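# The Tudby laundry plan, or paying monthly for socks

*2021-11-24*

I have been putting off writing about Tudby because I wanted to like it. The pitch is simple enough. You sign up, Skindard delivers a humanoid robot to your home, and for 393 dollars a month it does your laundry. There is also a setup fee of 1205 dollars, which the sales page mentions on its third screen in gray type.

I should say up front that I hate laundry. I'm the ideal customer. I have let towels sit in the washer overnight more times than I'd like to admit, so if anyone was going to be won over by a machine that moves wet things from one hole to another, it was me.

What you get in writing is thinner than the video suggests. The plan covers "up to 30 loads a month," and a load means one basket in and one basket out. Folding is a separate add-on called Retisar, due in December, price not announced. Sorting is not covered at all. You are expected to sort the darks yourself, check the pockets yourself and set the dial yourself. I asked support what was left and got a link back to the sales page.
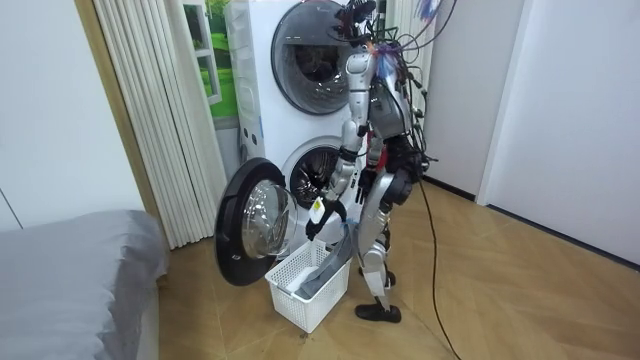 *Tudby at the lower drum, with a gray load and the basket.*

Look at the setup there. The basket is on the floor right in front of the open door, which is where the manual tells you to put it. My own washer is in a closet with a folding door, and the floor space in front of it is about the size of a doormat. The manual wants clear floor on all sides and no rugs. Then there are the cables. The brochure has the word "untethered" in it twice, and I count that as two times too many for a machine with a black cable trailing across the parquet.

The grip looks decent, I'll give them that. One hand has hold of the edge of the fabric, and gray fabric in a basket is a fair test - it's soft and it bunches up. I would still like to see a fitted sheet. I would like to see a single sock stuck to the back of a drum.

For comparison, the wash-and-fold place on my street, Kvaran, picks up on Mondays and brings everything back folded. I spent 300 dollars there over the whole summer, comforter included.

Skindard offers a trial month, but the setup fee isn't refundable, so I passed. If Retisar ships on time and somebody tells me what it costs, I'll run the numbers again. For now I have a load of towels to go and rescue.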